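Last updated: 2011-09-16

Week 3 notes: Where do I put this? (Sorting, storing, and finding things again)

Okay, so these are the notes I promised to clean up after class. They're still pretty rough. If you missed the session, read them along with the Jasińska chapter and you should be fine, and if you were there you can skip my rambling about the Lappalainen shop and go straight to the homework.

We left off last week asking what a category is for. I gave you the boring version (a category groups things that share features) and a few of you pushed back, which made me very happy! Someone said that her mother keeps the batteries with the birthday candles, and that this works perfectly well in her house. It does work. Both get used rarely, both get used in a hurry, and both are small enough to get lost in a big drawer. That's a category, even if no store would ever put up a sign for it.

So let's get our terms straight, since I kept mixing them up at the board. When I say "sorting" I mean deciding what goes with what. When I say "storing" I mean giving that group a place. And "retrieval" is the part where you come back later, probably tired, and try to find the thing. Most advice about tidying a house is about storing. Most writing about libraries and archives is about retrieval. Sorting sits in the middle and gets argued about by everybody.

Stanisława Jasińska's chapter (it's in the packet, the one with the crooked photocopy, sorry) says there are two costs to watch. The first is the cost of putting a thing away. The second is the cost of getting it back. A big heap by the door costs nothing to add to and a whole lot to search. A cabinet with a label on every drawer is the other way around, and people give up on it by April. I find this really useful and I use it on my own desk, where the heap is currently winning.

She also talks about how much a container should hold. Her view is that a box with one kind of thing in it is easy to trust, and a box with "mostly" one kind of thing in it is where the trouble starts, because now you have to remember the exceptions. 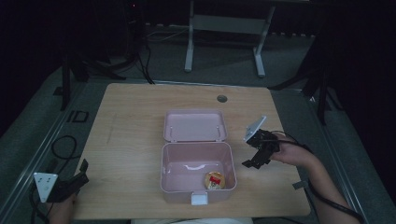
Fig. 1. Open storage box with a single small item in the front corner.

Now, the Fesencombe case, which took up most of our time. Fesencombe was a small town museum with 888 objects on its books. They had been numbered in the order they came in the door, so a butter churn sat next to a wedding veil for no reason except that both showed up the same summer. When Cosimo Zanetti took over the storeroom he wanted to re-sort everything by use: kitchen, farm, church, school. Sounds sensible, right? He got as far as the kitchen and got stuck on a washtub. It had been used for laundry, then for pickling, and then as a toy boat. Which shelf?

What he ended up doing was leaving the objects where they were and building a card index on top, with as many cards per object as he wanted. The washtub got three. By the end he had around 3012 cards, and the storeroom looked just as odd as before, but you could find things.

I want you to notice that he split the job. The shelf answers "where is it" and the cards answer "what is it." A thing can only be in one place, but it can be lots of things. If you take one sentence away from this week, I'd like it to be that one (I'll probably ask you about it).

We ran out of time for Kimero and Corkotier, the two hardware stores. Short version: Kimero puts all its hooks together. Corkotier puts the picture hooks with the frames and the coat hooks by the hallway stuff. I asked who'd find a hook faster in which store and the room split right down the middle. People who knew the word for what they wanted liked Kimero. People who only knew what they were trying to do liked Corkotier. We'll pick that up next time, bring opinions.

Homework: choose one drawer, bag, or glove compartment. Don't tidy it first! Write down what's in it and try to name the category the way its owner would. Then write 2 paragraphs on what you'd move and what it would cost to put away and to get back. Kitchen junk drawers are welcome but I've read a lot of them, so surprise me.

Reading for next week is the second half of the packet, up to the part on spice racks.

2 comments | 2 shares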